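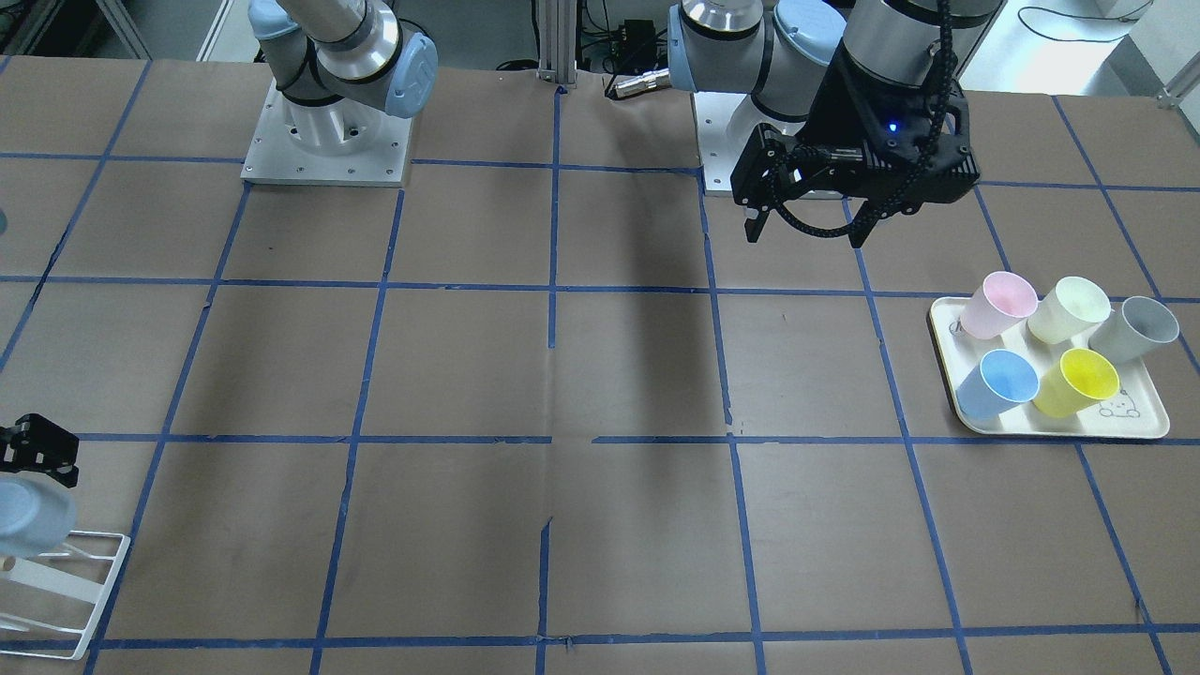
## 4. Adding a property to your Telter listings account

You will need the address, the tenure, the room sizes and a willingness to describe a box room as a box room.

1. Sign in and choose **New listing**. If the button is grey, your branch manager hasn't approved you yet. Go and be nice to them.
2. Type the postcode and pick the address from the list. Flats above shops often hide under the shop's name.
3. Set **Tenure**. For leasehold, enter the years remaining and the yearly ground rent. "Long" is not a number and Telter will say so.
4. Add each room with its length and width in metres. Measure into the bay or don't, but tick the box that says which.
5. Write the description. The limit is 1000 characters, and "deceptively spacious" uses up 21 of them.
6. Press **Save draft**, then **Send for checking**.

> **Note:** Drafts left alone for 108 days are deleted. The seller will ring on day 109.

> **Caution:** Changing the asking price after step 6 emails every buyer on your matching list. Changing it back emails them again.

### 4.1 If the listing is refused

- **Error 5:** no energy certificate. Upload one, or enter the date it was ordered.
- **Error 106:** the floor area is smaller than the rooms added together. Check for a garage counted twice, or a landing with ambitions.

Refused listings stay under **Returned** with the checker's comments. Reiko Furukawa handles sales and Faraji Tanui handles lettings; both read the whole description, including the part about the "sought-after" bypass.

Photographs and floor plans are covered in section 5.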